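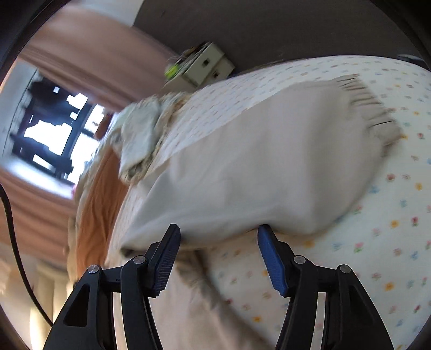
3.2. Puesta a punto y mantenimiento de la pinza manual

Figura 3. Pinza de mordazas abiertas junto al borde de una tela de tono gris beige, sobre una sábana estampada con flores. En las caras internas se ven las almohadillas estriadas de color azul oscuro; los pasadores plateados corresponden a las articulaciones del mecanismo.

Las sesiones se realizaron con 2 pinzas manuales Irkia de mordazas simétricas, con cuerpo de plástico negro mate. Cada lado articula sus barras sobre dos pasadores (Figura 3), y el juego acumulado en ellos fue la principal fuente de error en la estimación de la apertura. El procedimiento de ajuste, redactado por Tuấn Bạch en agosto, se aplicó sin cambios a ambas unidades.

La revisión se programó cada 200 agarres. Comprendía la limpieza de las almohadillas con un paño sin pelusa, la retirada de fibras atrapadas entre las estrías, la comprobación del giro libre de los pasadores y el cierre completo en vacío para restablecer el cero de apertura. Los tejidos con flecos obligaron a inspeccionar también los huecos entre las barras interior y exterior, donde los hilos sueltos pueden aumentar la fricción sin llegar a bloquear el movimiento.

El cable se fijó por el lado exterior de la mordaza izquierda, con holgura suficiente para no limitar la apertura máxima. La continuidad eléctrica se verificó antes de cada sesión mediante el módulo Tarnex.

A lo largo de 797 agarres registrados se sustituyeron 6 almohadillas, todas por desgaste de las estrías en su tramo inferior. Tras cada sustitución se repitió la calibración completa y se descartaron los datos obtenidos desde la última revisión válida.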